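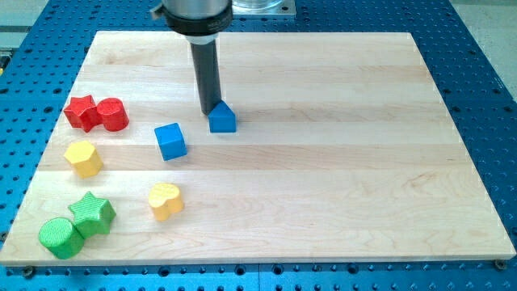

The acceptance test for household tidying ran to 618 trials, and Lilian Mutiso had signed for every one of them. Gumura wanted a machine that could clear a playroom floor by bedtime. Mernura, which paid the salaries in the Toledo lab, wanted a number it could print. The test as written used a maple board, a rod with no fingers, and a set of colored shapes to be pushed into place. In trial 412 the rod had come down at the blue house with the pointed roof, left the yellow heart alone, and left the whole right half of the board bare. The log gave the instruction as "put the toys away."

Eugeniusz Pawłowska read the entry twice.

"Away where?" he said.

"The right side. It's defined in section 2."

"Does the controller have section 2?"

"It has the coordinates."

He wrote that down. He had come from Sorkum to audit the results, and he had a form with 18 boxes. Box 11 asked whether the task resembled the chore. He had left it blank since morning.

"My daughter's blocks are under the couch," he said. "One is in a shoe."

"Shoes are out of scope until October."

"And the couch?"

"Same release."

She ran trial 619 for him. The motors made a low, even sound. The rod stopped, corrected by 2 millimeters, and stopped again. Pawłowska timed it on his watch, then checked his watch against the wall clock.

"At this rate, what does a full playroom take?"

"We haven't modeled a full playroom."

"A guess."

"Longer than a child is awake."

He considered box 11. The scale went from 0 to 100, in whole numbers, with a line for remarks. He asked whether anyone at Mernura had ever tidied a playroom as a baseline. Mutiso said a request had been filed. It needed a playroom.

He entered a 4 and, under remarks, wrote "Pushes well." Then he initialed the page and asked where he could get coffee. She told him the machine was down the hall, and that it was out of order.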